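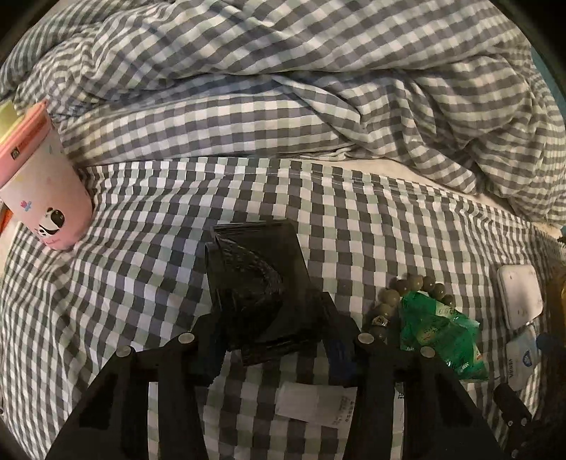

Claleck's shift lead told our group at the door that soft goods caused most of the stoppages, and that anyone who had come to see heavy parts being moved would be disappointed. Cloth creases, small objects sink into it, and the fingers close on both. The rest of the visit bore this out.

The Flileck site at Bustia admits visitors once a year, in June. Claleck runs the bedding cell there and records the demonstrations with hand-held grippers; Tavares supplies the arm that is later meant to repeat them. Work on the bed surface is done as a clearing task: cup, packets, bracelet, case and similar small items lie on a checked sheet and are picked up one at a time.

The fault under discussion had occurred on the arm, during item 70 of a run of 100. The fingers closed on a thin folded article and took a pinch of sheet with it. The controller read the finger gap as a valid grasp and began the lift. The sheet came up, the load rose past the set limit, and the arm should have stopped and opened. It stopped but did not open. An operator reached in to free the cloth while the drive was still energised. There was no injury. The site has classed it as a safety matter all the same, and I think correctly.

Two causes were given. The first was a parameter. Release on overload had been switched off for an earlier test and was never restored. The second was the fault list on the panel, where code 200 means "stopped, drive off" and code 201 means "stopped, drive on". Both appeared in the same amber type. The operator read one for the other.

Changes made by the time of our visit:

- Release on overload is restored at every start and cannot be disabled from the panel.
- Code 201 is shown in red, with a sounder.
- The guard door stays locked until the drive is off.
- Demonstrators approach folded items from the side and lift slightly before closing fully.

We were shown the door lock and the sounder. The overload release was explained but not run, as the arm was isolated for the afternoon. I asked whether a grasp on cloth could now be told from a grasp on the item alone. It cannot, from finger gap. A motor current check is planned for the next software issue.

Parking is at the rear, and safety shoes are lent at the gate in full sizes only.

Report filed 9/9/19

This site uses cookies to remember your settings. Accept | Manage

Related items
Guard locks and residual energy: notes from a workshop
Flileck at Bustia: the packing hall
Reading fault codes under poor light

Contact | Copyright | Back to top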